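Wastska / Datasets / Gelau Sofa Teleop / README

3 min read

Gelau Sofa Teleop

Simulated demonstrations of a single arm working over a sofa seat, driven by remote control. The operator moves a hand controller and the arm follows it. We record the joint positions, the gripper opening and two camera views.

The release has 200 demonstrations in 8 room layouts. Each one is stored in its own folder with a short text file giving the task wording. Operators were told to stop above the seat before closing the fingers, so many recordings contain a pause.

The wrist view is stored under wrist/ — it turns with the gripper, so don't assume a fixed horizon. 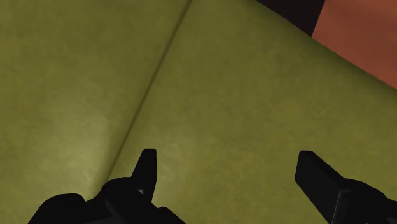 Delwyn Stubbs: Training on the wrist view alone gave me a policy that drifted along the cushions. Adding the room view fixed most of it. Could you list which demonstrations were redone after an operator slip?

They are in redone.txt, 39 entries. The first attempts are kept in slips/ and are left out of the default split.

The room view comes from a fixed camera and shows the arm together with the sofa. Both views share one clock.
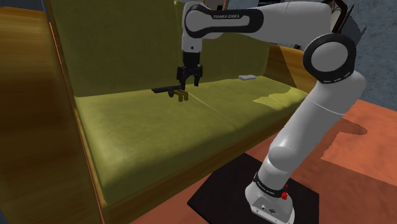
Last changed: August 5, 2024

Known problems

- Gripper opening is missing in nine demonstrations. The loader skips them.
- Controller scaling was lowered partway through recording. Early runs move faster — check the scale field before mixing them.
- Contact with soft surfaces is simplified. Don't use the force values.

Related
McAlister Shelf Teleop
Kunance Hand-Guided Drawers
Wastska Loader Notes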